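18 March 2021 — packing bench, Workex order

Second day on the white bar units and I think we've got a rhythm now! Writing this down while it's fresh, mostly for me and for whoever takes the bench when the repeat comes round in May.

The order is 2,000 boxed units for Workex, going out through Nastham. Each box gets one unit, one charging cable and a sleeve. Boxes are the tall narrow kind with a top flap, and they come flat from Prestard, so somebody has to fold before anybody can fill. Yesterday we folded as we went and it was slow. This morning we folded a good batch first and packed from that, and what a difference — 472 closed and stacked by the lunch bell, against 190 for the same stretch yesterday.

Bench layout matters more than I expected. Finished stack goes on the left, labels facing out so the ends can be checked without moving anything. Loose units in a heap just in from that, within easy reach. Cables near the middle. Sleeves and packaging over on the right.
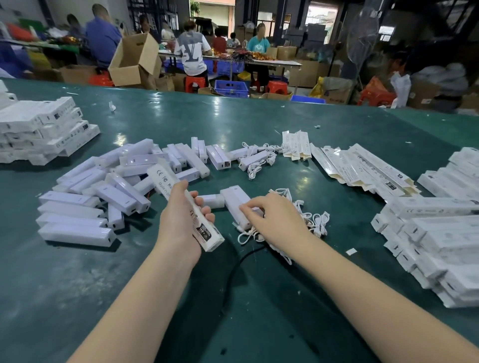
I tried lining the units up in rows for a while because it looked so nice, but the heap is faster. You grab whichever one is on top, turn it port end up, and it's in the box before you'd have finished straightening the row. The casings slide against each other easily and I haven't found a scratch on one yet (I did go looking).

The cables are the fiddly part. They come coiled, and the coils love each other. Pull one and three follow. What works for me:

- Lift a small bunch clear of the pile and shake it once, gently.
- Take the one that drops lowest.
- Close the coil up between finger and thumb so the connector isn't sticking out sideways.
- Keep the box upright in the left hand with the flap folded right back, then feed the coil in from the top.

If the loop hangs too long it catches on the flap and you end up pushing the whole thing in with a thumb, which bends the flap crease. I spoiled a few boxes that way yesterday and only one today. Pinching the coil smaller fixed it. Such a small thing, and I'm very pleased with it!

Sleeves: the Mwakalinga ones are a touch stiffer than the last lot and hold their shape when opened, so you can stand a group of them up at the back of the table and pick them off one at a time. Leave the rest fanned out flat until needed. Opened too early, they get knocked over and then you're chasing them across the bench.

Scraps and bits of tape build up quickly. I sweep the top with the side of my hand every time a layer of the stack is finished. Worth doing, as a bit of tape stuck to a casing is hard to spot, white on white.

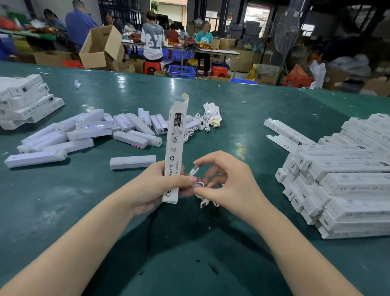

## Still to do

- 1,000 boxed by tomorrow night is the target, and we should pass it before the afternoon break.
- Ask Prestard whether the flap crease can be scored a little deeper for the May run.
- Try two people on one bench, one on units and one on cables. I'd like to see if the heap in the middle gets in the way.
- More tape for the outer cartons. We're on the last roll.
- Check the label ends on the bottom layer of yesterday's stack. I did the top layers only.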